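Wednesday, Clelex gripper trial, day 2

Costel had the pair going on the bed set-up before lunch: teal cloth, bottles, a can, a snack packet. Clelex quote 200 usable clips a day from one operator. I'd like to know who counted, and what "usable" means, as the leaflet doesn't say.
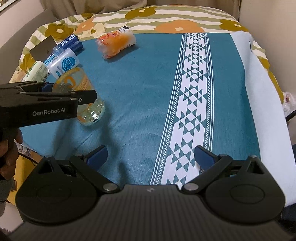

We logged 23 this morning. Costel reckons he'll speed up. Maybe, but his wrist was sore by eleven and the sales chap at Bomley went vague when I asked about weight.

Price is 2992 for the pair, software licence extra, renewed yearly. Not keen on that.

To do:

- ask Bořivoj if the export opens in our own tools without their viewer
- get the spare finger pad price in writing
- repeat the bottle pick with Costel and me swapped

No order before July.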